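The Salt Road to Grodano

My grandmother sold the house in Clurnley in November, and she did not tell any of us until the papers were signed. She told us on the telephone, one after another, with the same words. I think she had written them on a card.

"The house is sold. I am going to Grodano. You may come and help me carry."

I was the only one who came. My brother had his work, and my mother was too angry to sit in a train. So it was me who stood in the kitchen at six in the morning, wrapping plates in newspaper, while my grandmother walked from room to room and said goodbye to the doors. She did not care about the rooms. She touched each door on the handle and went on to the next.

Grodano is 278 kilometers from Clurnley if you take the old road, and she wanted the old road. It was called the salt road when she was a girl. She was 84 now, and she had traveled it only one time, in the other direction, under a blanket in the back of a cart. 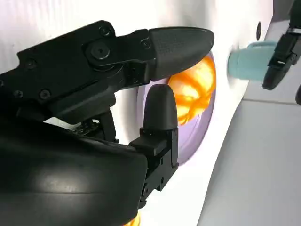 Why did she want to go back to a town that she left under a blanket? She had made a promise to her sister, who stayed there, that they would keep one more Pesach at the same table, and the sister had been dead for nine years before my grandmother decided that the promise was still good.

She explained this to me in the car, somewhere after the first bridge. I said that Pesach was in the spring and that we were now in autumn. She answered that she knew very well when it was, and that a person needs some time to find a table.

We drove slowly. The car was full to the roof and the back window was of no use. At every village she read the name aloud, and sometimes she said "no" after it, as if the village had asked her something. She had a paper bag of boiled eggs on her knees. When I did not eat quickly enough she peeled the next one and held it near my face until I took it.

At noon it began to rain, and we stopped at an inn with a long yard. The woman there asked us 200 for the room. My grandmother said 100. The woman said that it was not that kind of inn, and my grandmother said that it was exactly that kind of inn, she had slept in the stable of it. Then both of them were quiet. The woman looked at her for a long time and went to fetch the soup. We did not pay for the soup.

In the afternoon I went out to look at the stable. It had become a garage. There was a ring in the wall for tying a horse, very low, and I put my finger through it. I tried to imagine a child of seven in that place, who was told not to cough. I could not do it well. I could only imagine my grandmother as she is, small and with her handbag, sitting in the straw and being displeased.
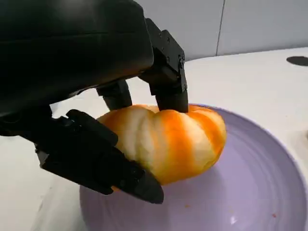
An orange in a pale bowl, partly peeled.

When I came back she was asleep in the chair with her coat on. On her knees was the card, the one I had guessed about, and it was true that the words were on it. But under them she had written more, and these lines she had not read to anyone.

"If they ask why, say the air is better. If they ask again, say nothing. If one of them comes, give that one the table."

I put the card back the way it was. Outside the rain had become thinner, and the woman from the inn was sweeping water across the yard with a wide broom.

We reached Grodano after dark. The street was narrower than she remembered, and she was cross with it. The key was stiff. I pushed with my shoulder, and the door opened on a cold hall that smelled of apples, and my grandmother went in before me and put her hand on the handle from the inside.

"Good evening," she said to it, and then, to me, "Bring the plates first."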